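Lists > workfloor > Archive

Feb 15, 2019
From: Bernadette Bellamy

> We get the Makix line at Mollholm in September and the finishing room is nervous. Did yours cut people? And what do the hand cleaners do all day once the machine is in?

Ours kept everybody, and I'm still excited about it! For those who don't know us, Irkano takes in used shoes, cleans them and sends them out again. We put in two washing cells last year. Up to 3000 pairs a week go through them now, and the loading arm does all the lifting that used to wreck our shoulders by lunch.

The day is very different, I won't pretend otherwise. There's more sorting, more looking, and you have to learn the screen (Wojcik ran the training and was very patient with me). Some people miss the old radio-and-bucket routine. I miss the talk a bit, but not the backaches - and we got the pay grade changed to go with the new work, so ask for that early!

Hand cleaning is still a job, and I think it's become the best one. The cells handle uppers and soles beautifully, but worn insoles come out patchy or curl up, so those go to people, and a few of us take a batch home on piece rate. You want a small sponge, and you brace the insole upright on your leg so you can press into the middle of it. Wear old jeans! Go easy near the toe, where the top layer gets thin and gray like the orange one being scrubbed, and leave the grimier one of the pair for second.

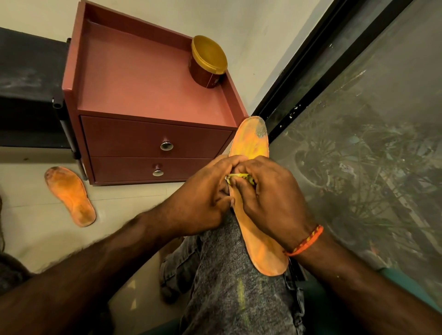
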